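Where do the bus passengers go? Shelter use on two Planddale routes

Final project report, Human Geography

1. Why this topic

Planddale lost its evening bus in the spring and the local page was full of people arguing over whether anyone used it. Nobody had numbers. The council counts tickets but not people standing at stops who give up and walk, so I wanted to look at the waiting part. How long people wait, where they stand, whether the shelter makes any difference to them.

Original plan was four routes. Cut to two after the first week, the Gillbridge one and the hospital loop. Four was never going to happen with lectures in between.

2. Question

Does a stop with a proper shelter (roof, at least two sides, a seat) keep people waiting longer before they give up than a stop with only a pole?

Side question, added later: do people even stand inside the shelter when there is one?

3. What I read first

Not a huge amount on small towns. Most of the reading list is about big cities where a bus comes every few minutes and giving up means walking to another line. In Planddale giving up means walking home or ringing someone. The bits I used most were on percieved waiting time, the idea being that a minute at a bare stop feels longer than a minute sat down out of the wind. Several authors say a timetable you can read does nearly as much as a roof. I come back to that in section 6.

The lecture notes on street furniture were useful for the vocabulary, less so for anything else. There is also a whole argument about advertising panels paying for shelters which I have left out, Planddale's shelters have no adverts.

4. Method

Sat or stood across the road from each stop with a clipboard. Wrote down arrival time of each person, time they boarded or left, where they stood. No names, no ages, no talking to anyone during the counts. If someone was obviously only meeting a passenger I left them out.

Sessions were 20 in total, split evenly between morning and late afternoon. Friday afternoons were kept as their own group because the school finishes early and the numbers jump.

Then a short paper survey, left at the library desk and the leisure centre. 373 came back. Some were half filled in and I kept those where the first page was complete.

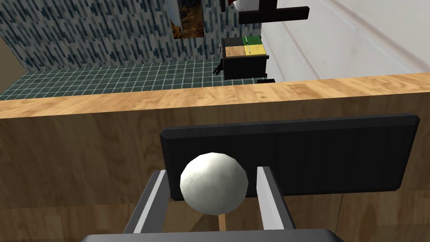
Rain was recorded as yes or no at the start of each session. Should have been every quarter of an hour, in September it would start and stop twice while I was sitting there. Wind not recorded at all. I would change that first if doing it again.

One more problem with the method. At the Gillbridge stop outside the chemist you can't tell who is waiting and who is just standing there. I used a rule of five minutes — anyone there less than five minutes who went into a shop was not counted. Probably lost a few real passengers that way.

5. Results

601 people observed waiting across all sessions. The two routes were not equal, Gillbridge was a good deal busier, mainly because of the college.

Sheltered stops: fewer people gave up. The gap was clear in the afternoon and hardly there in the morning. My guess is that in the morning people have to be somewhere and will wait whatever happens.

Where people stood was the surprise. In dry weather most people at the sheltered stops stood outside the shelter, near the kerb, looking up the road. The seat got used by older people and by anyone with shopping. In rain they went in, but still at the open end.

Reasons given in the survey for not standing inside:

Can't see the bus coming
Driver doesn't see you and goes past
Dirty seat
Someone already in there smoking
Prefer to stand

First two came up again and again, in different words. A couple of people drew little diagrams on the back of the form showing where the side panel blocks the view. The hospital loop stops are worse for this because the road bends just before them.

Comments on timetables were nearly all about print size and the case being fogged up. One form just said "which timetable".

6. Discussion

So the shelter helps a bit, in the afternoon, in the wet. Less than I expected. What people seem to want is to know the bus is coming and to be seen by the driver. A roof with solid sides gets in the way of both.

This fits with the reading on timetables. It fits less well with the claim that seats matter most, but my counts were of people already using the bus. Somebody who can't stand for long may have stopped using the pole-only stops years ago and I would never see them. That is a big hole in the data and I don't have a way round it.

I looked at what is sold as an alternative. Kiiskinen do a shelter with a clear upstream side and Traketau a cantilever roof with a lean bar. Both are in the catalogues our department had. The council's last published price for a standard replacement was 2442 pounds without the groundwork, so swapping one side panel for clear would surely be the cheaper start — I couldn't get a quote for only a panel though.

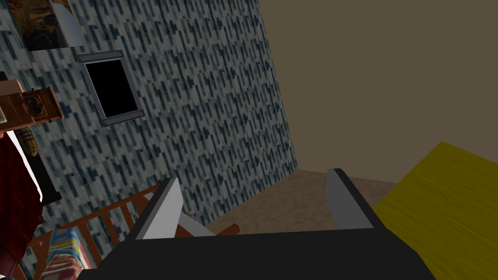 Fig. 2. Patterned wall and black framed panel, computer render.

Lighting came up too late to do properly. All my sessions were finished by six so nothing in this report says anything about waiting in the dark, and the cancelled service that started all this was an evening one. Bit of an own goal.

7. Limits

One observer. Two routes. One season. Rule about the chemist. Survey forms were only in two buildings, both in the town centre, so people from the far end of the hospital loop are under represented.

Also the timings are from a wristwatch, to the nearest minute.

8. If somebody carries this on

Do evenings. Record wind. Put survey forms at the surgery and on the buses themselves if the company will allow it (I asked, no reply before the deadline). Try one stop with the upstream panel taken out and count before and after.

Raw count sheets are in the appendix folder, scanned. Sheet seven is upside down, sorry.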